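Ticket: Handset success rate looks too good
Project: Stulness (sim grasping benchmark)
Opened by: Elif Naz Baysal
Assigned to: Tuncay Bayram
Status: Reopened

Elif Naz Baysal wrote:
The phone handset task now scores higher than the plain block. I'd love to believe it. Same policy, same 1000 episodes per object, same table. Could someone look before this goes in the results table and I have to defend it to strangers?

Tuncay Bayram wrote:
Reran from a clean checkout, seed 1596. Same number. Either we have solved telephones or the success check is broken. Looking at the check.

Tuncay Bayram wrote:
It's the check. "Lifted" means the object's origin is 5 cm over the tabletop. The handset mesh came in with its origin well off the body, so a good nudge that rolls the thing over swings the origin up past the line. The policy has learned to nudge. Can't fault its reading of the spec.

Rajeshwari Poojary wrote:
I wrote that check in January and it was fine for blocks. Moving it to center of mass, plus contact on both fingers held for 40 steps. Patch is on the Brodovden branch.

Elif Naz Baysal wrote:
With the patch the handset drops to dead last, which at least looks like the robotics I know. Please attach a wrist view from the start of an approach so the appendix shows what the policy gets as input.

Tuncay Bayram wrote:
Wrist view attached, fingers open, earpiece end toward us.
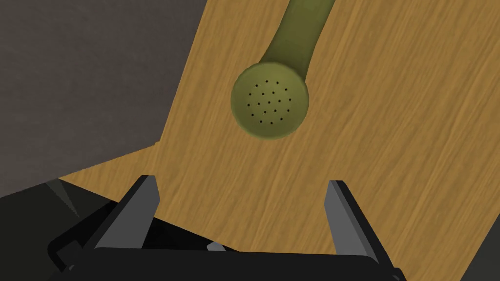 Issue 40

Note that the handle runs out of view at the top, so from this pose the policy has the earpiece and part of the handle to go on. Some of the remaining failures may come from that. I'd test a start pose farther back before blaming the network.

Si-eun Jeon wrote:
Do the older objects need a rerun too? The mug has a strange origin as well.

Rajeshwari Poojary wrote:
Yes. All of them. Reopening, queue starts 3 September 2023. Mug goes first.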